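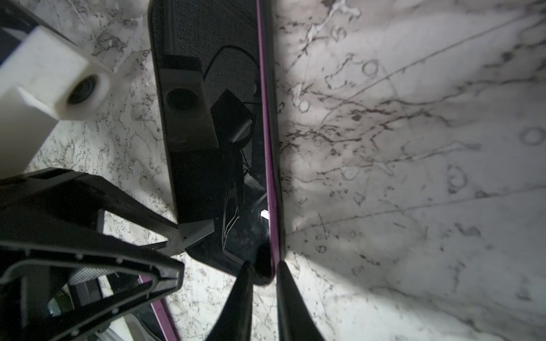 Black, glossy, and a little bit of purple along the edge.

My first real keyboard, the kind you could have stopped a door with, came from a tiny computer shop in Beltby called Warraich. I had saved all summer and into November for it, and I remember carrying it home on the bus with the box on my knees, feeling very grown up indeed.

It clattered so loudly that my mother (bless her) used to close two doors between us whenever I had an essay due. I typed my whole thesis on it – 735 pages if you count all the drafts, and I do count them!

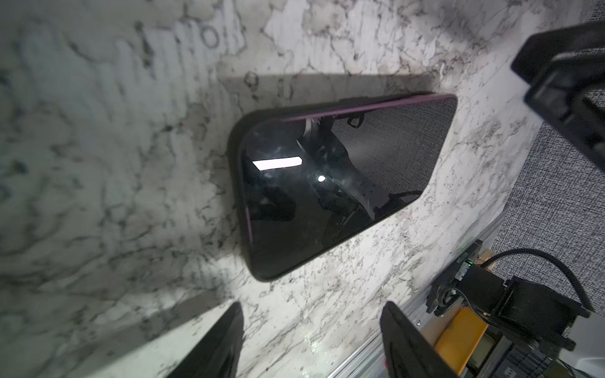 The space bar was the first thing to go. It stuck every time the weather turned damp, and my roommate Tincuța Radu would pop it off with a butter knife, blow into the gap and hand it back to me like a surgeon. We did that for five years. When I moved to Hitmont I packed it in a suitcase between two sweaters and left a perfectly good lamp behind.

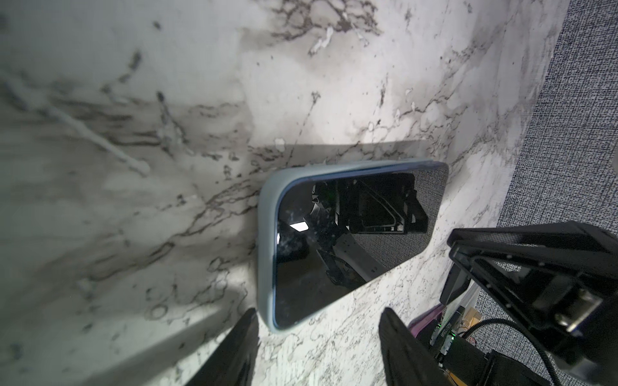 I've owned quieter ones since then, and flatter ones, and one that folded in half and drove me up the wall. Last week I pulled the old clatterer out of the closet, found an adapter for the round plug, and wrote this whole post on it. The space bar still sticks. Tincuța, if you're reading, please bring the knife.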